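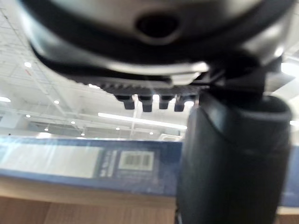 Gripper, seen from below

Gullow Institute of Islamic Studies
Minutes of the Academic Board, August

The meeting opened at 2 p.m. The previous minutes were approved with one correction of spelling.

1. Enrollment. The Registrar reported 1018 students, against 920 last year. The Milis campus received most of the new ones.

2. Lecturers. The Board agreed to invite two visiting lecturers in Hadith studies - one for Milis, one for Okau. Both must hold a doctorate.

3. Library. The Rizzi collection has 2200 volumes. The catalog is still not finished. The Dean asked for a written report before the next meeting.

4. Other matters. None.

The meeting closed at 3:40 p.m.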